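Linmont Household Skills Project
Progress report to the Usar Fund, second period
Submitted by Liudmyla Romaniuk, May 15, 2024

1. Work completed

The grant of 3,000 pounds was received in November and has been applied to the glassware and linen unit, as agreed in the original proposal. The demonstration table at Rudstead has been fitted with its green cloth covering.
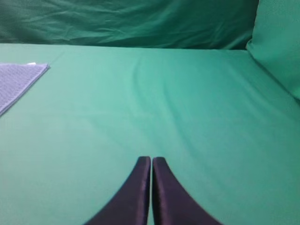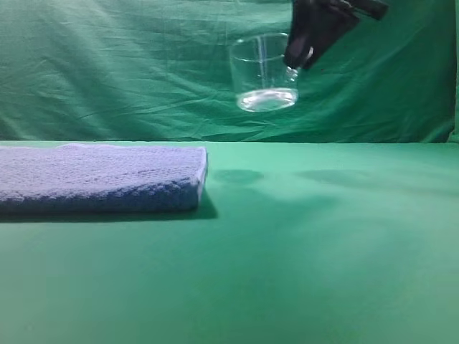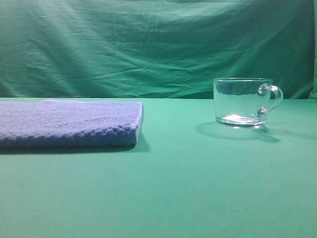
The unit covers the handling of drinking glasses and mugs, the drying and putting away of glassware, and the folding and stacking of towels. Plain, clear glass was chosen throughout in accordance with the advice of the first period's review, which found that patterned items distracted learners from checking for smears and chips. The written guidance has been revised to match and now runs to 13 pages.

Attendance has been satisfactory. Over 50 learners have completed the unit, and the Levchenko centre has asked to adopt it for its evening course. We have agreed in principle, subject to the Fund's consent.

2. Expenditure

A balance of 900 pounds remains. The greater part is committed to replacement towels and a second table covering, the present one being difficult to keep free of creases between sessions. Storage at Rudstead remains limited and we do not propose to purchase further glassware in this period.

3. Next period

The section on towels will be extended to include bath sheets. Assessment forms are to be shortened following comments from tutors, who reported that completing them took up too much of the session. A draft will be sent to the Fund before it is put into use.

Related items
Progress report, first period
Glassware and linen unit: tutor guidance
Rudstead room bookings
Levchenko evening course: outline
Usar Fund reporting requirements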